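Stundico hand-held teaching gripper, two weeks in

Posted 3/9/25

I've wanted one of these since Getachew Kumsa let me have a go with his at Drornwood, and now I've finally got my own to moan about! The idea is lovely. You hold the gripper, you do the job yourself, and the arm learns from your recordings later on. No joystick, no leaning over a tablet trying to work out which way is left.

The good bits first. It feels like a kitchen tool after about 80 goes, and my wrist coped far better than it did with the old Teixeira handset (which weighed a ton and hated me). Folding a tea towel by remote control used to take me ages and a fair bit of swearing. With this I just fold the thing.

Setting up is where I'd knock a star off. The printed marker has to go up flat, the guide is vague about how high, and if you rush the mapping lap you'll pay for it later. I recorded 128 goes in my first proper session and kept 89 — the rest lost tracking, mostly when I swung round too fast. The leads get everywhere too, so tape them down before you start.

The lens is very wide, so it takes in far more of the room than you'd expect.
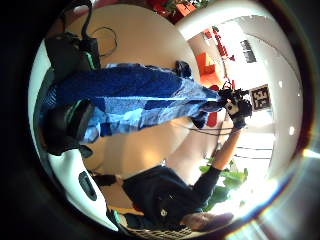
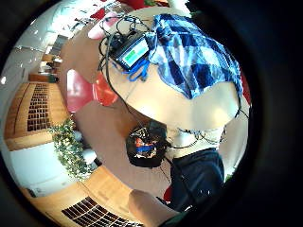 Battery life is fine, the trigger is a bit stiff for small hands, and the carry case from Bestgate fits it better than the one in the box. I'd like a louder beep when recording stops, as I kept missing it and carrying on like a lemon. Four stars from me, and I'll be using it again in September once I've got the mapping sorted.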